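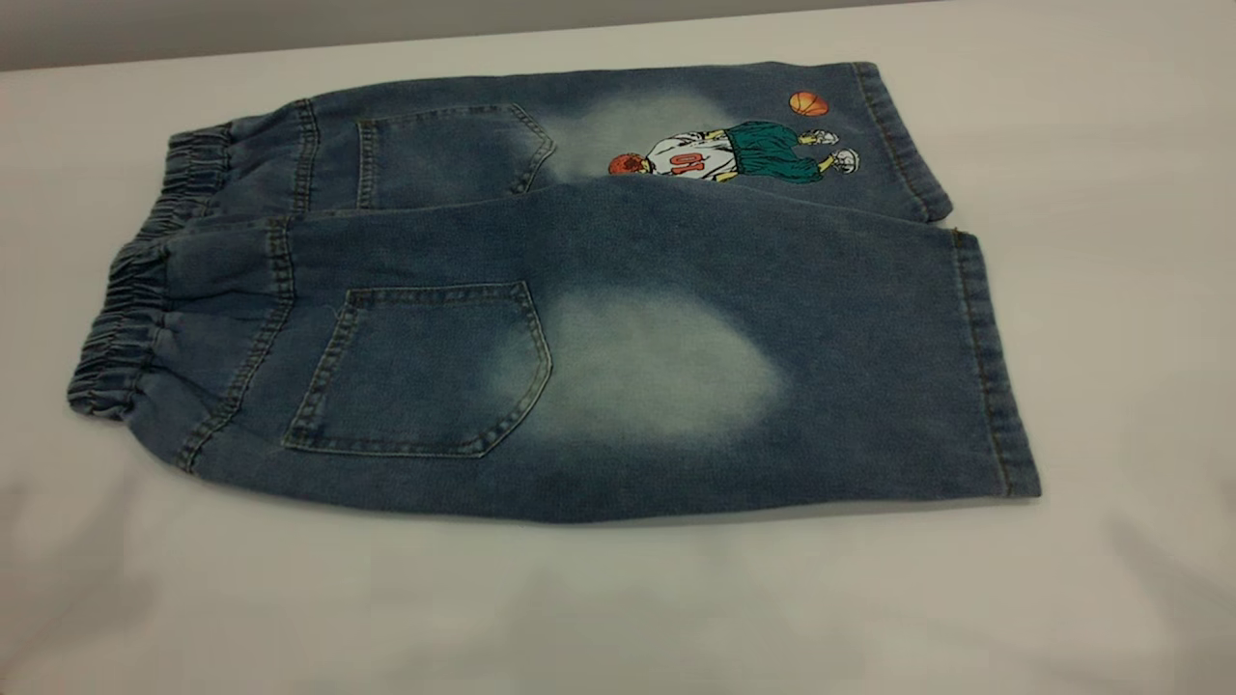
Denim shorts, elastic waist, folded in half.

Lists > Hastdale Sewing & Mending > Archive > Thread: Elastic that gives up

From: Vsevolod Hordiienko
To: Hastdale mending list
Date: 5 Nov 2021
Re: Elastic that gives up

Nadhirah wrote:

> I have now replaced the elastic in the same pair of pajama pants
> twice. Both times it was the cheap white braided stuff from the
> bottom of my grandmother's tin. Both times it went slack by
> February. My husband says I should buy new pants. Is it the
> elastic, the washing, or me?
>
> Also, how long do you cut it? Every book says something
> different and one of them says "to taste."
>
> Nadhirah Wattimena

Nadhirah,

It's the tin. Elastic has rubber in it and rubber gets old whether or not anyone is wearing it. If your grandmother bought that roll when I think she did, it was tired before you threaded it. Give the end a good pull next to your ear. If it crackles, throw it out, and don't let anyone tell you it's vintage.

Braided elastic also gets narrower when you stretch it, and it hates having a needle put through it. Fine inside a loose casing, bad if you sew straight onto it. For pajamas I use knitted, which is softer and rolls less. For anything heavy, denim included, I use woven, the stiff kind with ribs. It costs more. I bought a roll from Weidemann six years ago and resented it all the way home, and I have been smug about it ever since.

As for length, I ignore the books. Wrap the elastic around the person where the waistband will sit, pull until they make a face, let off a little, and add an inch for the overlap. Then pin it and have them sit down. Everybody measures standing up, and then everybody spends the evening in a chair wondering what happened to their circulation.

Join the ends flat, one over the other, and sew a square with an X in it. Before you close the casing, stretch the whole waistband a few times so the gathers spread out. If you skip this they will all hold a meeting at the center back. Once they look even, stitch straight down through everything at each side seam. That stops the elastic twisting in the wash – and a twisted elastic is the thing that makes otherwise patient people buy new pants.

On washing: hot dryers are murder. I hang mine over the bathtub, where they drip on the cat.

Perihan asked me off list about shorts where the elastic is sewn in with several rows of stitching and there's no casing to open. You can unpick it. I did it once. I listened to an entire audiobook about the Hanseatic League and had not finished the second row. My advice is to cut the band off, accept that the rise will be shorter, and put on a new one with a proper casing.

Tell your husband the pants have years in them. Hide the tin.

Vsevolod

Comments

Stanisława Duda: The crackle test just cost me four yards. Thank you, I suppose.

Perihan Karaca: Cut the band off as told. The rise is indeed shorter. I will be wearing long shirts.

Ilham Menon: Does anyone want 10 yards of braided? It's quiet when I pull it, I checked.

Contact the list owner | © Hastdale Sewing & Mending | Back to top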